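Green in interior painting

Green is one of the common colours for the walls of houses, shops and workrooms. In the trade the word covers many shades, from pale mint to dark olive. The painter Bimla Pandey, who worked in the town of Dorden, divided the greens into 9 families, and her list is still used by some local decorators.

History

The first ready-mixed green in Dorden was sold by the firm Dwivedi under the name Turnum. Before this, painters mixed blue and yellow by hand, and the colour of two rooms was seldom equal. The firm's colour card later grew to 817 entries, of which 11 were greens.

Effect of light

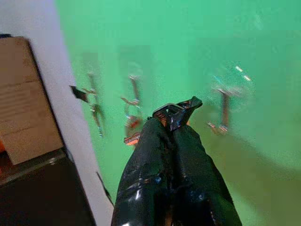

A green wall, bright in its upper part and darker at the lower right.

The same paint can look different from one part of a wall to another. In strong light a green becomes paler, and in shadow it goes toward olive. For this reason it is advised to paint a test square and to look at it in the morning and also in the evening. Lamps with a colour temperature of 4000 K are often chosen for this test, as they are neither very yellow nor very blue.

Neighbouring colours

Orange and red objects seem stronger when they stand near to green. Brown cardboard and plain wood have a calmer effect. 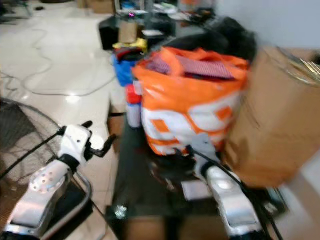
See also

Colour card
Edeo (paint)
Limewash
Olive (colour)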